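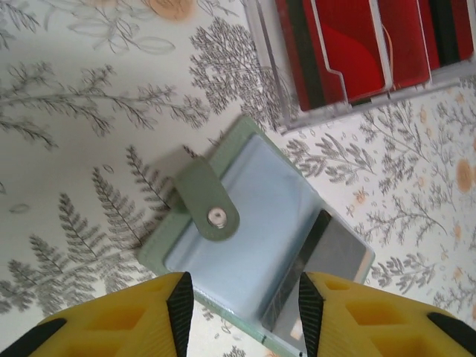 I spent most of June's evenings teaching a robot arm to handle small things on my dining table, and I said I would write down how it went.

The arm is on loan from the Mirnotia club in Nemska. You drive it with a second, smaller arm that you hold in your hand. Whatever your wrist does, the big one copies, and the joint positions and camera pictures are saved together as one demonstration. Later a program is trained on the lot and tries to do the job without you.

My first job was the card holder: put the fingers either side of it, close, lift, set it down a bit further along. Flat things are hard. If you come in too high the pads shut on nothing, and if you come in too low they push into the table and the arm stops with a fault. I recorded 37 demonstrations over two evenings and threw 13 away, mostly for hesitating. If you dither above the object, the program learns to dither as well.

I left the patterned cloth on. The club's notes say a plain surface is easier to start with, but I eat at this table and wanted it to work there.
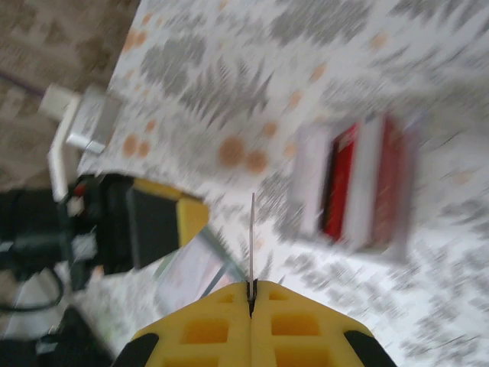
Photo: Zunanach blog, own picture

Thin things came next. A stick held upright in the fingers sounds simple, and holding it is the easy part. Moving it is where I went wrong. I drive too fast when I get bored, and a quick turn of the hand makes the wrist camera's pictures smear, so there is very little in them to learn from. I now do each move at a speed that feels silly — slower than I would pass someone the salt.

A few other things I changed. I rest my elbow on the table while driving. I stop after 5 good runs and get up for a bit. I shift the object a little between runs so the program doesn't just learn one spot.

The training itself runs overnight on an old desktop I call Sutcliffe. The card holder version is on its second go. The first one went to the right place every time and closed a finger's width too early, so I've recorded more of the last part of the reach and will run it again once the stick ones are done.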